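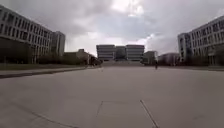 The Form of Question

The Redaria file came to Aldo De Luca in August, in a grey box with the lid taped down. It held 47 sheets of testimony, a draft ballot paper and a cover note asking for one thing: a question that could be put to the displaced voters of Redaria in a single sentence.

He had written such questions before. The method was fixed. The sentence had to be answerable by yes or no. It had to name the territory without naming its owner. It had to mean the same in every language on the sheet.

His first draft ran to 30 words. The delegate from Pondodham, a Mrs Gündoğdu, read it twice and put her finger on the word "region."

"We don't say that," she said.

"What is the usual term?"

"Home."

He explained that "home" had no boundary in law. A voter born in Pondodham and registered abroad could claim two. She said most of them would claim one, and went back to reading.

The eligibility rule was harder. Clause 4 required proof of residence before the evacuation: a deed, a school record or a rate notice. The municipal archive had burned in the same week as the port. Of the testimonies in the box, most offered other evidence. One man listed the order of the shops on his street from the well to the bus depot. A woman gave the depth of her father's cistern. Several described the Ronix cannery whistle, which sounded at 5:40 in the morning, and disagreed on the pitch.

De Luca put the street list beside an old survey map. Every shop was in its place except the last, a cobbler's, which the map showed as vacant.

"The cobbler had no licence," said Mrs Gündoğdu.

He amended Clause 4 to admit sworn description, corroborated by a second witness or by map. He marked the change in the margin and initialled it. Then he struck out "region," left the space blank, and numbered the page.

She was still there at six, when the heating went off. He passed her the draft and a pencil, and she moved her chair around to his side of the desk.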